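Posted in August by Carolina Cardoso
Category: Teaching by demonstration

Our training centre has begun to teach a single arm to place one basket inside another by remote control. The operator holds a hand controller and watches the work on a screen. We have recorded 28 demonstrations to date. When the arm repeats the task on its own, it brings the upper basket down too early and catches the rim of the lower one. Should further demonstrations be recorded in the same manner, or should the existing ones be discarded? The operators have had no formal instruction beyond the manual.

Vilau

It is not advisable to discard the whole set. Each recording should first be reviewed at reduced speed, and those in which the operator touched the lower basket and then corrected the error should be placed in a separate folder. At our workshop, 6 recordings out of 28 were set aside in this way, and the remainder were retained. Operators should also agree on one point at which the downward movement begins. If each person chooses a different height, the arm will tend to settle somewhere between them.

Prarkach

Record more. We had 10 and it was not enough.

Magalhães

The speed of the operator's hand deserves attention before the number of recordings is increased. Persons new to remote control frequently carry the object across quickly and slow down only at the last moment.
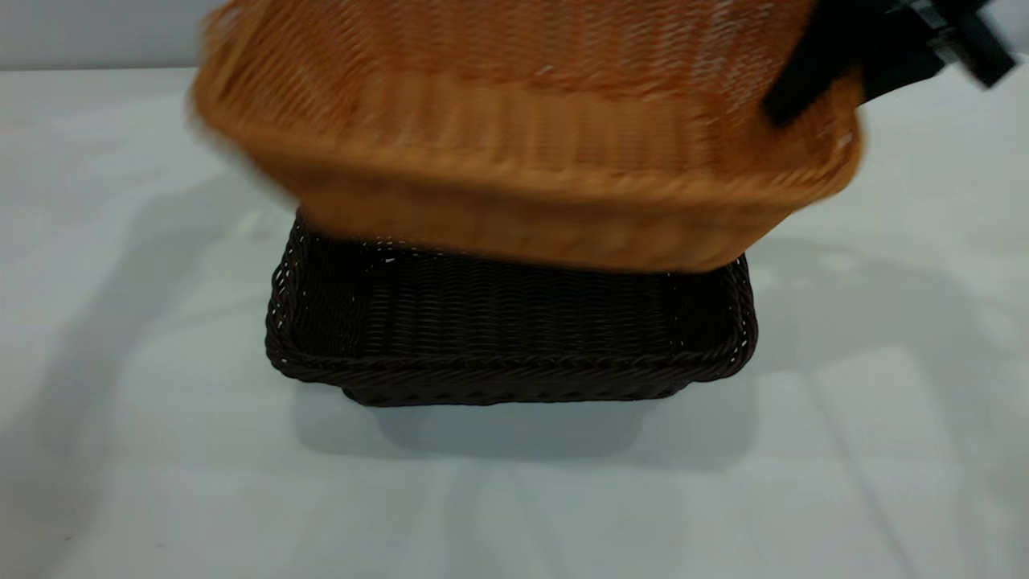 Nesting tasks are less forgiving than they appear to a new operator. A grip at one end leaves the far side free to tilt, and the tilt is difficult to judge from a single view. With an orange basket held by its right end and wider than the brown one beneath it, the operator must decide whether the aim is to nest or merely to stack. I would recommend a pause above the lower basket, a correction of the angle, and only then the descent. The same pause should be present in every demonstration.

Comments (3)

Inda: Does the pause need to be of a fixed length? Ours varies between operators.

Magalhães: A fixed length is preferable. We count to two.

Carolina Cardoso: Thank you. The recordings are under review and 17 have been retained so far. The widths of our baskets will also be measured.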